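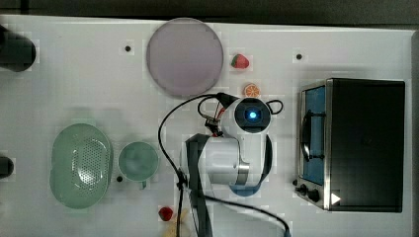
Chapter 3. Laying Out Before You Start

Most muddle in a kitchen begins before any food is touched. Things get put down where there's a gap, then moved, then moved again. So — first job, set out. A plate wants space round it, like the big pinkish one near the top of the table, with the small bits, strawberry and orange slice, kept close by on its right. Colander well over to the left. Toy food is fine for this chapter, better in fact, it doesn't roll in flour or go brown while your group argues.

What you'll cover: clearing a surface, grouping by use, reach. Then washing up order, which really belongs in Chapter 4 but we start it here.

Some words first. "Station" means the patch of table where one job gets done. "Reach" is how far you can stretch without leaning, both feet flat. Measure yours before the first task and write it inside the cover, you will need it agian on page 33.

Mwende Chege taught this unit at Orkwood with a table far too small for it. Her rule — anything used twice goes near, anything used once goes far. Try it both ways round. Nassoro Ondieki's groups at Magesa did the same task with a 30 minute limit, and spent most of it moving the colander. Worth remembering.

Before the next page:

Clear your table. Wipe it.
Put out one plate, one mug, one colander, three small items.
Sketch where everything is, from above, no shading.
Swap two things. Sketch agian.

Keep both sketches, they're used in Task 2. Pencil not pen. If you're short of small items the list at the back gives swaps, and dried beans work too, 300 grams in a bag is plenty for a whole class.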